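Kundbridge Block Handling Kit
Section 4: First set-up and stacking check

Revised 19 June 2018

This section was written by the test desk at Natham, which installs the kit but does not make it. Where our results differ from the Vandenberghe sales sheet, we give ours. The sheet promises stacking "out of the box." Plan on an afternoon.

4.1 Before you power on

1. Bolt the arm column down and tighten it again after the first warm-up cycle.

2. Clear the table of everything except the blocks. A plain matte top is best. The sheet claims the kit works on any surface, but we have not seen it do well on glossy ones.

3. Route the gripper cable with enough slack for the wrist to turn fully. Move the wrist by hand through its range and watch the loop.
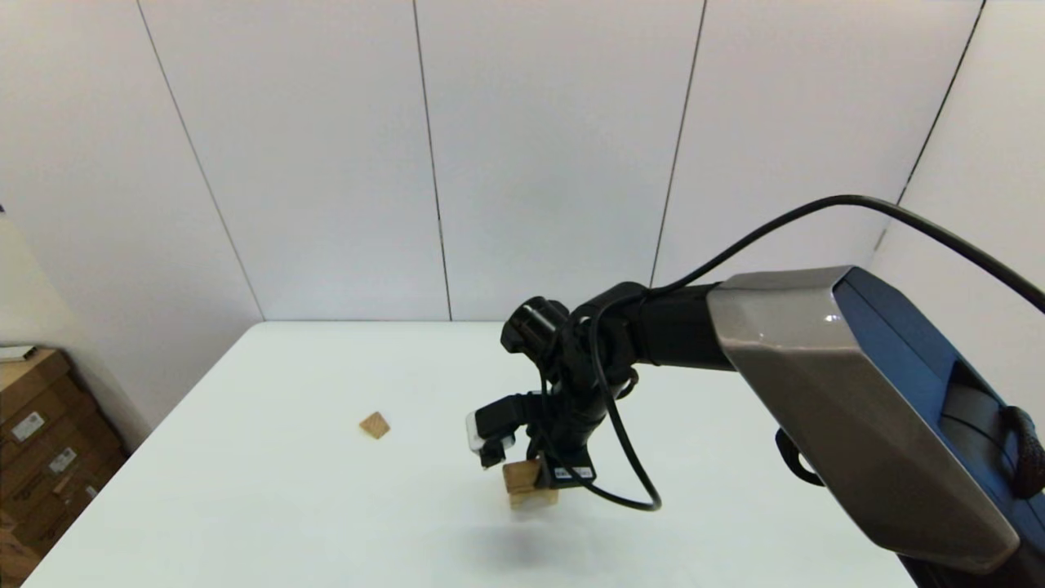 The cable is the part we trust least. Check it at the start of every shift, and again after any change to the pick height. The clips in the box are small - buy better ones.

CAUTION: Keep hands off the table while the arm is enabled. The soft-stop feature slows the arm. It does not replace the emergency stop.

4.2 Placing the blocks

4. Use plain wooden blocks. Leave a clear gap between them so the fingers can open without touching a neighbor.

5. Park the arm to one side and run Find Blocks. Blocks may lie at any angle. If the count on the screen is wrong, change the lighting before you change any settings.
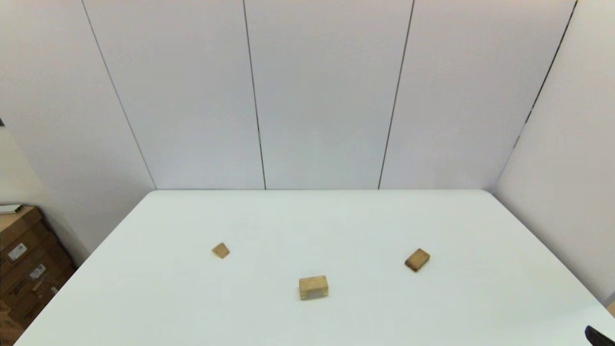 4.3 Checking the grip

6. Run Grip Test with the wrist view open. Stop when the fingers close.

7. Look at where the tips meet the block. Both should be on it, with wood showing above them.

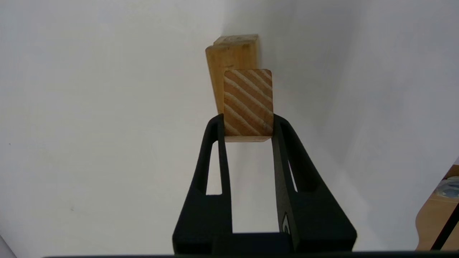

Fig. 4-3. Wrist view, block held between the fingertips, second block behind.

8. If the block tilts, lower the grip force one step and repeat. The automatic force setting is advertised as a time saver. In our trial it needed correcting by hand 117 times in 2,000 picks, so we leave it off.

4.4 Approach height

9. Select Hover and bring the open gripper over the smallest block. Compare the gap by eye with the value on the screen.

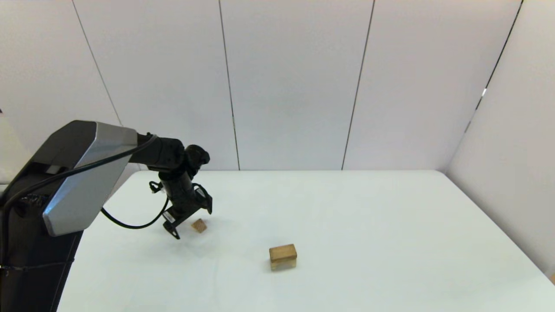
Do not accept the screen value alone. If the two disagree, repeat the height calibration from step 1 of the Prelton controller guide, then come back to step 9.

NOTE: The sales sheet gives a fingertip pad life of 4,000 picks. We change ours at 2,000 and suggest you order spares with the kit.

10. Save the settings under a new name. The factory profile is overwritten without warning if you press Save twice.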